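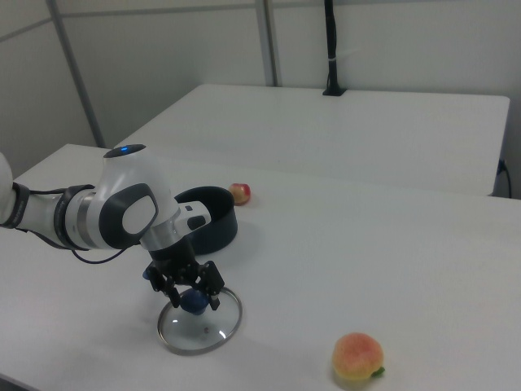 Section 4. Setting up the router for a small office

Last revised 2024-05-21

Read this section before you plug anything in. The quick-start card packed with the Pamley router says the whole job takes 5 minutes. Plan on 30, and more if your internet provider has to reset the line at its end.

4.1 Where to put it

The card also says the router "works anywhere in the building." It is a radio. Walls, filing cabinets and water pipes weaken the signal, and no setting in the menu changes that.

1. Pick a spot near the middle of the rooms you want to cover, at desk height or higher.
2. Keep it out of closed cabinets. A cabinet with a glass door is still a cabinet.
3. Leave a hand's width of open space on each side, so the vents can do their work.
4. Check that the network cable from the modem reaches without being stretched or run across a doorway.

Note: The box claims a range of up to 80 feet. Treat this as a number for an open field. Walk through your own rooms with a phone and see what you get.

4.2 Connecting the cables

1. Turn off the modem and unplug it from the wall. If it has a backup battery, take that out too.
2. Run a network cable from the modem to the port marked WAN on the router. The other ports look the same and will not work for this.
3. Plug in the modem and wait for its lights to settle.
4. Plug in the router using the power adapter from the box.
5. Wait until the front light stops blinking.

Caution: Do not use a power adapter from another device, even if the plug fits. Adapters with the same plug can put out very different voltages. The warranty does not cover a router damaged this way.

A steady front light means the router has started up. It tells you nothing about whether you have an internet connection, whatever the card may suggest.

4.3 First sign-in

1. Connect a laptop to any of the numbered ports with a second cable. You can do this over Wi-Fi, but the connection will drop when you change the network name and you will have to join again.
2. Open a browser and type the address printed on the label under the router.
3. Enter the password from the same label.
4. Change the password right away. Write the new one down and store it somewhere other than the underside of the router.
5. Skip the page that offers "Smart Boost." We tested it in March and measured no difference with it on or off. It can be turned on later if you are curious.

4.4 Network names

The router can run 2 networks at once. Use one for staff and the other for guests.

1. Go to Wireless, then Names.
2. Give the staff network a name that does not include the company name or the suite number.
3. Set security to WPA3. If older devices fail to connect, use the mixed WPA2/WPA3 setting.
4. Turn on the guest network and give it a different password.
5. Check the box marked "Keep guests separate." It is off by default.
6. Press Save and wait for the page to reload. Closing the browser early can lose your changes.

Caution: "Keep guests separate" does not stop guests from using up your bandwidth. Set a limit under Guest, then Speed.

4.5 Replacing an older router

If you are replacing an Asus router or another brand, do not run both with the same network name while you test. Phones and laptops will hop between them and you will not know which one you are testing. Unplug the old one first.

The Gellach import tool claims to copy settings from "most routers." It copies network names and passwords. It skips port rules and reserved addresses, and it gives no warning when it does. Print or save those pages from the old router and enter them by hand.

4.6 Checking your work

1. Run a speed test on the wired laptop and write down the result.
2. Run the same test over Wi-Fi in the room farthest from the router.
3. Join the guest network with a phone and try to open the office printer's page. It should fail to load.
4. Restart the router and confirm that your settings are still there.

If the wired result is far below what you pay for, plug the laptop straight into the modem and test again. A slow result there points to the modem or the line. The Nasution health page inside the menu may still show "Excellent," as it only measures the link between the router and the modem.

For port rules and reserved addresses, see Section 5.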